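I finished The Salt House Letters at ten to two this morning, with a cold cup of tea beside me and the cat asleep on my feet, and I have to tell somebody about it. It's a saga, 689 pages of it, and I'd been putting it off because my wrists ache just looking at a book that size. What a silly reason to wait!

It follows two sisters who run a boarding house on the Northumberland coast, starting just after the war and ending when the younger one is well into her seventies. Ada is the sensible one (or thinks she is) and Winnie falls in love with every lodger who can whistle. Then a parcel of letters turns up behind the kitchen range, all addressed to their mother, and none of them from their father. I thought I'd guessed who wrote them by chapter 3. I was wrong, and then wrong again, and I've rarely enjoyed being wrong so much.

The romance is a slow one. Ada and the ferryman barely speak for the first third, and when he finally mends her gate without being asked I had to put the book down and walk round the kitchen. There's a scene at a harvest supper – no kissing, just two people passing a dish of potatoes – that I've now read four times.
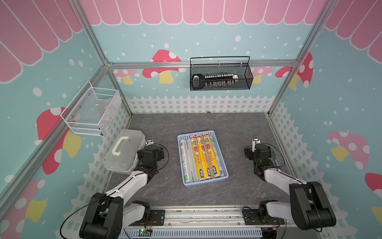

Maxence Mallet wrote under my last post that the middle drags, and that Winnie's years in Leeds could have been cut by half without anyone missing them. I do see it. The dress shop chapters go on a bit, and I skimmed one long quarrel over a lease. But without Leeds you don't get the train journey home, and I wouldn't swap that journey for anything!

The faith side of it is handled gently too. Ada prays the way my gran did, mostly while peeling things, and there's no sermon tucked in at the end.

There's a second book due in November, following Winnie's daughter, and I've already put my name down for it at the library. I'm number 233 in the queue, so I'm going back to read the potatoes again while I wait.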